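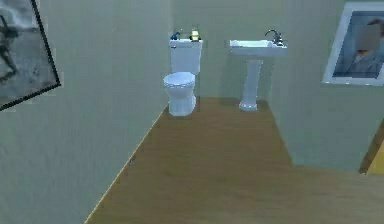

A reader wrote in after the last issue to say she'd reused one password for her bank, her email and the shop where she buys cat litter, and was that really so bad? Well, yes, a bit! I'm not going to be smug though, as mine was the same on 20 different sites until last spring, and it had my old house number in it.

What changed my mind was a message from Holtine, where I'd bought a lamp years ago and forgotten all about it. Their customer list had got out, and my email and password were in it. I spent a whole Saturday going round changing things (tea, biscuits, a lot of muttering) and I still missed the Villus account, which had my card saved in it.

So I've gone over to a password manager. You remember one long password and it looks after the rest. My long one is four words that don't go together, plus some punctuation I won't be sharing. The first evening is dull, I'll admit, but do your email first – anyone who gets into that can reset everything else – then the bank, then anything with a card attached. The rest can wait for a rainy day.

Do switch on the two-step codes as well, if you're offered them. It adds almost 20 seconds when I log in on a new device, and my bank hardly ever asks on my own phone. Print the backup codes and put them somewhere you'll find them. Mine are in the drawer with the takeaway menus.

Next month I'll have a go at old accounts and how to close them. Wuyts took me 4 emails, so bring your patience!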